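A Game for Long Winters
How a student club in Judthorpe set out to teach a robot to play Go

If you go up the back stairs of the Juria building on a weekend morning, you will probably hear the club before you find it. There is always somebody laughing, somebody asking for a screwdriver, and somebody (usually Trí Huỳnh) explaining the rules of Go to a parent who only came to drop off a lunch. I visited on Saturday, January 18, 2025, meaning to stay an hour, and I left when they locked up.

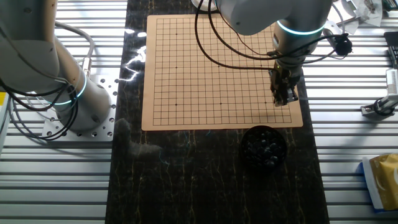
The club started with 2 students and a teacher, Nhung Lục, who had played Go with her grandfather and wanted company. Now it fills the room. The project they call Ngô has been going since the fall, and the goal is easy to say and awfully hard to do: a robot should take a stone and put it down exactly where a player would want it. The choosing of moves they leave to software for the time being. It's the handling they care about, all that reaching and pinching and letting go that the rest of us learned before kindergarten.

Cường Đào, a senior, spent most of December on picking up stones, and he talks about it the way other people talk about a fishing season. He began with single stones laid out in tidy rows, and the numbers were lovely, and then he moved on to a bowl and the numbers were not lovely at all. I could see his trouble once I looked into one. The black stones lie heaped on top of each other nearly to the rim, every which way, each with its own little shine, and one near the top was standing right up on its edge. 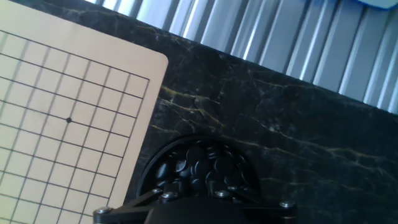
"You can't be greedy," he told me. His notebook has 110 pages of attempts in it, with small drawings in the margins and a good many crossed-out ideas, and he let me read as much as I liked.

Then there is the matter of putting the stone down, and that belongs to Uyên Đinh. She is a sophomore, quick and cheerful, and she came over from the Flunden math circle with a fondness for grids. A Go stone goes on the crossing of two lines and never inside a square, so being off by a little can leave even a friendly opponent guessing. She likes to begin from things on the board that stay put, such as the corner of the grid or one of the black star points, and work out every other crossing from there. From up close, with the finger tips over the lines, a single dot off to the left gives her a place to start measuring.
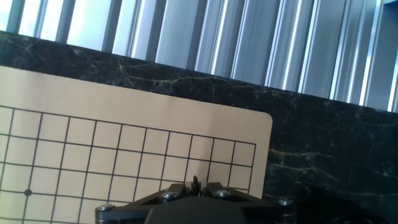

Her other great subject is patience. She runs every test slowly before she will let anyone run it fast, and the younger members groan about it, and then they do it her way! Diệp Mai, who is in ninth grade and keeps the club's log, showed me an entry from the fall that reads only "too fast again," underlined twice.

Money comes in the usual small ways. A dumpling sale before the holidays brought in about $2,000, far more than they had hoped for, and there was a long and happy argument over how to spend it. Trí wanted a second set of stones. Nhung wanted better chairs. 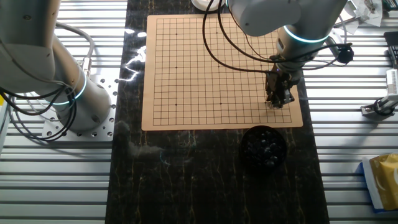 In the spring they plan to invite families in for an open afternoon, with ordinary boards set up down the hall for anyone who would like a game against a human being. Trí has offered to teach beginners, and I've put my name down. Cường will be off to college by next fall, so he has started sitting with Diệp after each session, going through the notebook a few pages at a time. They had gotten as far as the second week of December when I put on my coat.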